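Sotomayor Taxpayers Group Opens Campaign Against County Bond Measure

By Riment Press Office
March 12, 2020

14 shares | 5 comments

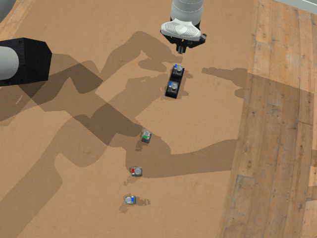
The county should have to show voters a full repayment schedule before it asks them for another dollar of debt, according to the Riment board, which voted last night to oppose the bond measure on the September ballot.

Riment, a membership group that follows local taxes and spending, today announced a campaign urging Sotomayor County residents to vote no on Measure 5. The effort will include direct mail, radio spots, yard signs and door-to-door visits in all 12 county precincts. It will run until the polls close in September.

Measure 5 would let the county borrow money to build a new administrative center on the Droler site, a former rail yard north of the courthouse. The bond would be repaid through a property tax increase. County staff have said the current offices are crowded and that several departments now rent space in private buildings.

Riment does not dispute that some departments need more room. The group objects to the size of the project, the way the cost has been presented and the lack of any limit on later borrowing for the same site. The ballot language names the amount of the bond but leaves out interest. It also does not say who would pay for cleanup at the rail yard if the work costs more than planned.

A review published by the group last month looked at county budget documents and the minutes of public meetings on the Droler project. The review found that the county held 2 public hearings before putting the measure on the ballot, both during working hours. Neither hearing included a comparison with the cost of repairing the existing offices – a step Riment had asked for in writing.

The group has also questioned the county's plan to move its permit counter out of the Ovo Building. That counter serves residents and small contractors from the southern half of the county, many of whom would face a longer drive if it moved north. Riment is asking the county to keep the counter open at its present location whether or not the measure passes.

The campaign's first mailing goes out this month to registered voters who took part in the last county election. It lists the three questions Riment wants answered before September:

What will the bond cost in total, with interest, over its full term?

Who pays if cleanup at the Droler site goes over budget?

What would it cost to repair and stay in the current buildings?

Riment sent the same questions to every member of the county board. As of this morning 2 members had replied. Both said they would ask staff for the figures, and Riment will post the answers on its website when they arrive. Members who reply later will have their answers posted in full as well.

Radio spots will begin in the summer and will air in English and Spanish. Yard signs can be picked up at the Riment office during regular business hours or requested by phone. There is no charge for the signs, and residents do not have to be members to get one.

The group will also hold a series of evening meetings for people who could not attend the county's daytime hearings. The meetings are open to supporters and opponents of the measure, and the county has been invited to send a speaker to each one. Dates and places will be listed on the Riment website once rooms are confirmed.

Riment took no position on the last county bond, which paid for road and bridge work. It supported the county's move to post its checkbook online and has asked that spending on the Droler project, including consultant fees already paid, be added to that site.

Measure 5 needs a simple majority to pass. If it fails, the county may bring it back in the same form or write a new one. Riment has said it would consider supporting a smaller bond tied to repairs, provided that the ballot language states the full cost and sets a firm limit on borrowing.

About Riment

Riment is a nonpartisan taxpayers group based in Sotomayor County. It has 1820 dues-paying members and accepts no money from government agencies or from firms that hold county contracts. The group publishes a yearly report on the county budget and sends speakers to civic clubs and neighborhood associations on request.

Media requests may be sent to the Riment press office. Copies of the Droler review are available in print and by email.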